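Sorting It Out in Software First
At Waltberg, the robotics club writes its arm code long before anyone touches a motor
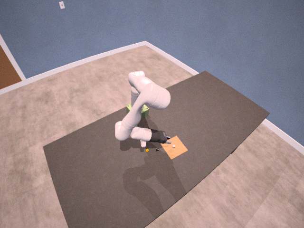
The robotics club at Waltberg Technical College has one rule for the spring project: no code runs on the real arm until it has run 200 times in simulation. Members work in pairs, and each pair gets the same task. The arm has to pick up small objects from a table and set them down on a target, in an order that is chosen at the start of each run. The virtual setup is plain. An arm stands at the back edge of the table, an orange board lies within its reach, and the objects, a yellow cube and a white cube among them, are very small next to the arm that has to handle them. Size is most of the difficulty. An error that would hardly matter with a shoebox puts a finger down on top of a cube.

Alois Kofler, who teaches controls and has run the club for six years, wrote the first version of the task over a January break. He kept it short on purpose. The simulator supplies the position of every object, so the first half of the semester involves no camera work at all. Students write a motion planner, a grasp routine and a recovery routine, in that order. The recovery routine usually ends up the longest.

"A missed grasp is easy to detect," Kofler says. "The fingers close further than they should. Deciding what to do next takes most of the code."

Uliana Pylypenko and Zaid Fakhoury named their entry Trulleck, after a board game they both dislike. Their first planner brought the gripper straight down from above and finished 53 of its first 100 runs. The failures had two causes. In some, the wrist reached a joint limit on the way to the far side of the table. In others, an open finger struck a neighboring object during the descent. Fakhoury added a check that rotates the gripper to the clearest approach angle before it drops. Pylypenko rewrote the path so that the elbow position is picked first and held. The next batch finished 79.

The other pair still in contention, Bijan Yazdani and Illia Zakharchenko, went a different way. Their program, Chornovol, plans nothing beyond the next move. It lifts, checks, moves and checks again. It is slow, with a full run taking about twice as long as Trulleck's, and it rarely hits anything. Yazdani regards the speed as a matter of tuning. Zakharchenko would leave it alone.

Both programs go onto the real arm on April 29, 2019, in the basement lab of the Brodetti Building. The scoring sheet gives one point for each object placed, takes one away for each collision, and ignores time unless there is a tie. Kofler expects both scores to drop. Friction in the simulator is a single number per surface, and the lab table has been sanded twice.

Pylypenko has spent the last week adding random error to the object positions and rerunning the full set every evening. She stops the batch when the building closes and reads the logs on the bus.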